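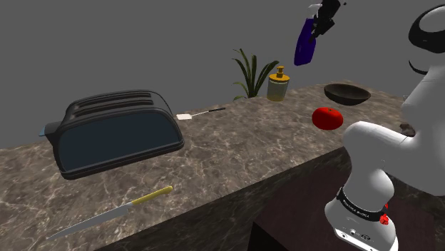

Plornik (moped)

The Plornik is a lightweight moped built by the Jondale company at its works in Lovham, and for a good many riders in that part of the country it was the first thing with an engine they ever owned. It was drawn up by Nestor Enriquez, a former bicycle frame builder who had come to Jondale to work on delivery carts and who kept returning, in his spare hours, to the idea of a machine that a person could ride to work in ordinary shoes. The name comes from the sound the prototype made at idle, or so the people at the works liked to tell visitors.

Design

The frame is a single large tube that dips low between the seat and the steering head, so the rider can step through it without swinging a leg over the back. The fuel tank sits under the seat, which keeps the weight down low and makes the moped feel steadier at walking pace than its narrow tires would suggest. Early machines had pedals, and these really could be used to get home on a flat road if the fuel ran out, though anyone who tried it on the long hill out of Lovham tended not to try it again.

Power comes from a small two-stroke engine driving the rear wheel through a centrifugal clutch and a chain. There is one gear. The rider starts the engine by pedaling, opens the throttle, and the clutch takes up the drive by itself as the engine gathers speed. Top speed was given in the owner's booklet as 30 miles per hour. The complete machine weighed 91 pounds without fuel, light enough to be carried up a few porch steps by one fairly determined person.

The Evangelista model

A dressier version called the Evangelista followed, with a longer seat, deeper fenders and a chain case that closed all the way around. It also had a proper rear rack, which the standard model had badly needed – owners had been tying their groceries to the seat with whatever cord they could find. The Evangelista rode more softly thanks to its longer rear springs, but it was heavier on hills, and many Lovham riders stayed loyal to the plain one. Brake shoes, cables and clutch linings are the same on both, which has been a great kindness to anyone trying to keep an old one going.

Upkeep

Most of the regular work can be done with the 10 mm and 13 mm wrenches that came in the tool roll. The chain likes to be checked often, as it stretches quickly when new and then settles down. Jondale advised owners to drain the carburetor bowl before winter storage and to start the machine again in March, by which time old fuel left inside will usually have turned gummy.
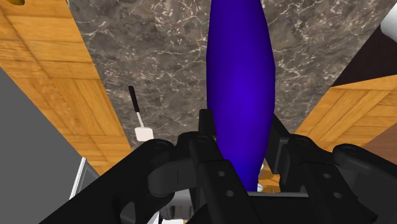
Does the Plornik need oil mixed into its fuel?

Every version does, the Evangelista included. The engine has no separate oil supply, so two-stroke oil has to go in with the gasoline at each fill, in the proportion printed inside the fuel cap.

Categories: Mopeds | Two-stroke vehicles | Step-through frames

Last updated: Wednesday, May 12, 2021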